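Does a steamer basket really fit "up to six"?
Food and Consumer Studies, project report
Janelle Soriano

Why I chose this

The small electric steamer is sold as the answer for people who live in one room. The leaflet that came with a Lavholm one says the basket fits "up to six" buns and that steaming is "effortless". I have eaten enough flat, stuck-together buns to doubt both. My question was how many buns a one-layer basket can take before they spoil each other, and whether the job is any less work than using a pan on the hob.

What I did

I used frozen plain buns from the Bright shop in Esonthorpe, all out of the same kind of bag. Each batch had 300 ml of water in the base and was steamed for 17 minutes, then left with the lid on before it was lifted. I tried batches of two, four, five and six. After each one I looked at whether the buns had touched, whether the skins had torn when I separated them, and whether the bottoms were soggy. I also asked 20 people on my course to fill in a short form on how they reheat buns at home.

I did not line the basket. The Amum recipe card I was following says to use paper under every bun, but paper covers the holes and I wanted to see what the basket did by itself. My tutor thinks this was a mistake and she may be right.

Results

Two buns: no touching, no tears. It seems a waste of a whole basket.
Four buns: no touching if they were spread out at the start. One batch had a slightly wet bottom on the front bun.
Five buns: the one in the middle touched at least two others every time. Small tears.
Six buns: all touching. Two skins came off in my hand. I would not serve these to anybody.

The forms were less useful. Most people said they use a microwave and a damp cloth, and several wrote that they do not own a steamer at all. One person answered for rice. I have left that form out.

Laying out the table

The leaflet never mentions how much room you need. The basket is small but the lid has to go somewhere, and so does a plate, and if both end up on the same side you are reaching across steam. I worked with the lid on the left and the plate on the right. 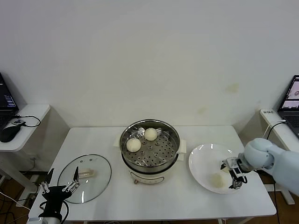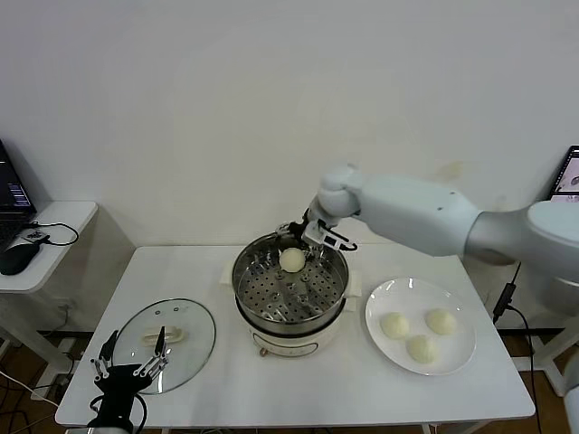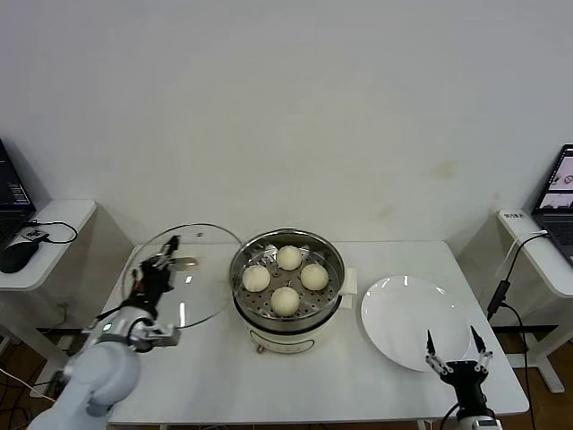
I still think "up to six" is a sales figure, worked out by somebody drawing circles inside a bigger circle. Buns swell, and the drawing does not allow for it. The only full-looking arrangement I would defend is the diamond of four in the last picture, with one at the back, one at the front and one at each side. Even then I would keep checking the front one for a wet bottom - and I would take the buns off the metal sooner than the leaflet suggests.

As for "effortless", no. Putting buns in takes care, because a bun dropped down carelessly ends up leaning on its neighbour, and the lid drips when you tip it. A pan and a bamboo basket would have given me the same jobs to do. What the electric one saves is watching the water, and that is worth something if you are also trying to write an essay.

Problems with the work

I only repeated each batch three times. The kitchen was warmer in June than when I did my first trials, and I did not keep a note of the room temperature. I judged the tears by eye. A second person scoring them without knowing the batch size would have been fairer, and I would do that if I ran it again. I also never tested filled buns, which are heavier and may stick more.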